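Group project, food storage and household waste
July 2022

## 1. Aim

The project measured how much edible food is discarded by households in the Vener district and whether storage advice changes the amount. The work was limited to dry staples, root vegetables and bread. Meat and dairy were left out -- the scales we had were not suited to liquids.

## 2. Method

We recruited 30 households through the Evwood tenants' newsletter. Each household kept a paper diary for 14 days and weighed discarded items before they went in the bin. Half received a one-page storage sheet in April, before the diary period started. The other half received it afterward.

Weights were entered in a spreadsheet and checked against the diaries by a second group member. Entries without a weight were excluded. Peelings were recorded separately from whole items, as the Guerreiro method requires. 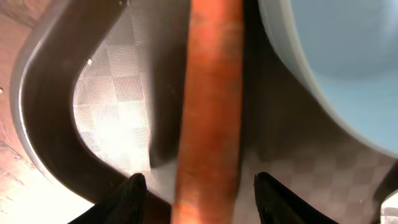
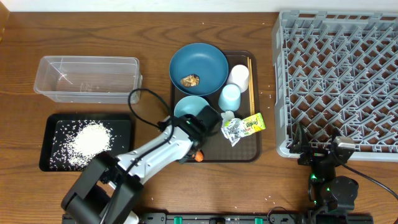
*Figures 1 and 2. Food items: what is most likely a carrot (first), and uncooked rice on a black tray (second).*

## 3. Results

Seven households dropped out or returned incomplete diaries. The remaining diaries contained more than 2000 entries. Bread was the largest category by weight in both groups. Root vegetables came second, and most of that weight was peelings.

Households that had the storage sheet threw away less bread. There was no clear difference for dry staples, which were rarely discarded in either group. Several diaries listed rice only as a cooked leftover, and these entries were moved to a separate column.

## 4. Sources of error

Kitchen scales differed between households and were not calibrated. Keeping a diary may itself reduce waste -- the Iveck pilot reported the same problem. The sample came from one newsletter and is not representative of the district.

## 5. Further work

A longer diary period would catch items bought in bulk. The recording form should also have a box for the reason an item was discarded.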